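ホーム | ニュース | 導入・購買 | 現場レポート | お問い合わせ

当サイトでは、より快適にご利用いただくためにクッキーを使用しています。閲覧を続けることで、クッキーの使用に同意いただいたものとみなします。

Usby、小物仕分け用ロボットハンドの購入計画を見直し　まず5台、残りは来年度以降に

2020年4月8日
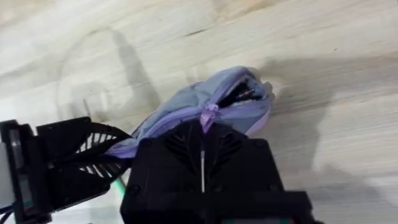 忘れ物や返却品など、形も中身もばらばらな小物の保管・返送を手がけるUsbyは、かねて検討してきた仕分け作業用ロボットアームの購入計画を見直し、初年度の導入台数を5台とすることを決めた。当初の案では30台を一度にそろえることになっていたが、現場の担当者と購買部門が冬のあいだ何度も話し合いを重ね、はじめの一歩はもう少し小さくてよいのではないか、というところに落ち着いたという。小さくといっても、同社にとってはこれまででいちばん大きな設備の買い物である。社内では期待半分、心配半分といった空気が続いているそうだが、話を聞いてまわったかぎりでは、期待のほうがいくらか勝っているように感じられた。

Usbyの仕事は、ひとことで説明するのがなかなか難しい。鉄道会社や宿泊施設、イベント会場などから届く品物を受け取り、記録をとり、保管し、持ち主がわかれば送り返す。段ボール箱のように四角くて固いものばかりであれば、世の中にはすでに立派な機械がたくさんある。ところが実際に届くのは、布のポーチ、手袋、折りたたみ傘、眼鏡ケース、充電器のコード、ぬいぐるみと、つかみどころのないものばかりだ。とりわけ布のポーチは現場でも手ごわい相手として知られていて、中に何が入っているかで重さの偏りも膨らみ方も変わるし、ファスナーが開いたまま届くこともめずらしくない。つかむ場所が悪ければ中身がこぼれ、強くつかめば中のものを傷めてしまう。長く働いている人ほど、こうした品物の扱いには自分なりの手の添え方を持っていて、それを機械にどう任せるのかというのが、今回の計画のいちばんの悩みどころだった。

同社が今年度の予算に計上した設備費は、本体と周辺機器、据え付け工事、保守契約を合わせて459万円。ロボットアームの購入としてはかなり控えめな額で、担当者によれば、机の上に載るほどの小型の機種に絞り、作業台はいま使っているものをそのまま生かすことで、どうにかこの枠に収めたのだという。見積もりを取りはじめたころは、アームの値段ばかりに目が行っていた。けれども話を進めるうちに、先端につけるハンド、交換用の指、ケーブル類、非常停止の仕組み、それに使い方を覚えるための研修費といったものが次々に加わってきて、表計算のシートが縦にどんどん伸びていったそうだ。購買部門では、いまでも新しい行が増えるたびに小さなため息が聞こえるとのことで、このあたりは、設備の購入に関わったことのある読者なら大いにうなずいてくださるのではないだろうか。

ハンドについては、NakellとLulonの2社の製品が最後まで候補に残った。Nakellのものは、薄い板を並べたような柔らかい指が品物の形に沿ってたわむ方式で、布や袋のように決まった形のないものに向いている。Lulonのものは吸着式で、平らな面のある品物であれば動きが速く、指の交換もいらない。現場で試用した人たちの評価は、はじめきれいに二つに割れた。封筒やカード類を多く扱う班はLulonを推し、布製品を多く扱う班はNakellを推したのである。どちらの言い分ももっともで、聞けば聞くほど決めかねた、と担当者は振り返る。

決め手になったのは、1月に行われた社内の集計だった。保管棚の品物を種類ごとに分けて調べてみたところ、手間のかかる品物の上位に並んだのは、ポーチや巾着、手袋といった柔らかいものだった。平らな品物はもともと人の手でもすばやく片づいていて、機械に任せてもそれほど楽にはならない。それならば、時間を取られている品物のほうから手をつけようということになり、初年度の5台にはすべてNakellのハンドを付けることが決まった。Lulonの製品も候補から外れたわけではなく、来年度の増設を考えるときに、あらためて見積もりを取り直す予定だという。

予算の組み立て方にも、少し変わったところがある。Usbyでは、購入費のほかに消耗品の枠をはじめから別に立てた。柔らかい指は使ううちに傷むもので、どのくらいの間隔で取り替えることになるかは、扱う品物によってずいぶん違ってくる。金具のついた鞄と綿の巾着とでは、当たり方がまるで違うからだ。そこで初年度は交換用の指を多めに持っておき、いつ、どの品物を扱っていて取り替えたのかを一件ずつ書きとめる。その記録が、次の年の予算を立てるときの土台になる。最初の年の数字はどうしても勘に頼ることになるけれど、二年目からは自分たちの数字で話がしたい、という担当者の言葉には、これまでの苦労がにじんでいた。

据え付けと調整は、システム構築を手がけるAyalaが請け負う。Ayalaは今回の見積もりにあたって、台数を減らすことをむしろ先方から勧めたそうで、売る側としてはずいぶん思い切った提案である。30台をまとめて入れれば一台あたりの値段は下がる。しかし、置く場所も、電源も、面倒を見る人も、いちどきに必要になる。はじめに少ない台数でじっくり様子を見て、うまくいかない品物の一覧をつくり、それから増やすほうが、あとで置き場所を変えたり配線をやり直したりする費用がかからずに済む、というのがAyalaの説明だった。Usbyの購買部門は、当初これを聞いて少し拍子抜けしたらしいが、工事費の内訳を並べて見比べるうちに、なるほどと思うようになったという。

保守契約の中身をめぐっても、ひとしきりやり取りがあった。故障のたびに技術者を呼ぶ形にするか、毎月決まった額を払って点検まで含めてもらうか。台数が少ないうちは前者のほうが安く見えるのだが、作業が止まったときの影響まで考えると、そう簡単には決められない。最終的には、9か月間は点検込みの契約とし、その後はあらためて条件を相談するという形でまとまった。年度の途中で見直しが入るのは経理の側からすると少々扱いにくいものの、はじめての設備なのだから、それくらいの余白はあってよいだろうと、ここは皆が歩み寄ったかたちである。

もうひとつ、計画書のなかで意外に多くのページが割かれていたのが、作業台のまわりの整え方だった。ロボットアームを置くとなると、つい機械そのものの性能に話が集まりがちだが、現場の人たちが気にしていたのは、照明の位置や台の高さ、品物を置くトレーの深さといった、ごく身近なことだった。手先に付けた小さなカメラで品物を見分ける方式では、影の落ち方ひとつで見え方が変わってしまうことがある。試用の期間中も、窓に近い台と奥の台とで調子が違うという声があがり、調べてみると光の向きが原因らしいとわかってきた。そのため今回の予算には、作業台ごとの照明の追加と、窓に掛ける薄手の幕の費用も入っている。金額としてはわずかなものだが、こうした項目を最初から書き込んでおけたのは、試用をしてみたおかげだろう。

人の配置については、今回の導入によって減らす予定はないと同社は説明している。仕分けの現場では、品物を見て持ち主の手がかりを探す仕事が大きな割合を占めていて、そこは当面、人の目と手が頼りになる。ロボットアームに任せるのは、記録の済んだ品物をトレーから持ち上げ、保管用の箱へ移す工程が中心となる。同じ姿勢でくり返す作業が減れば、肩や腰への負担もやわらぐはずで、現場からはむしろ早く入れてほしいという声が多かったそうだ。一方で、品物を雑に扱われるのではという心配もやはり根強く、持ち上げる高さと動かす速さには、はじめのうち控えめな上限を設けることになっている。

ファスナーの開いた品物をどうするかという、例の悩みどころについても、ひとまずの決まりができた。受け付けの段階で人が口を閉じ、閉じられないものは透明の袋に入れてから台に載せる。袋に入れると今度は表面が滑りやすくなるため、その扱いはまた別に試さなければならず、Nakellには表面の加工を変えた指の見積もりも頼んでいるところだという。こちらは初年度の予算には入っておらず、値段によっては消耗品の枠から出すことも考えているとのことだった。

来年度以降の増設については、まだ台数も時期も決まっていない。購買部門がいま用意しているのは、増やす場合、据え置く場合、機種を入れ替える場合の三つの試算で、それぞれに必要な電源工事と置き場所の図面が添えられている。残りの25台分という数字がひとり歩きしないよう、社内の資料からは総台数の記載をいったん外したそうだ。まずは5台がどんなふうに働いてくれるのか、現場の声をよく聞きながら、次の見積もりの準備を進めていきたいとしている。

導入の準備は、機器の置き場所の採寸と、研修の日程づくりから始まる。研修は班ごとに分けて行い、操作を担当しない人にも、非常停止の押し方だけは全員に覚えてもらう。交換用の指の保管場所は、話し合いの末、事務所の棚から作業台のすぐ脇の引き出しに変更された。

カテゴリー：導入・購買 ／ タグ：ロボットハンド、設備予算、仕分け、保守契約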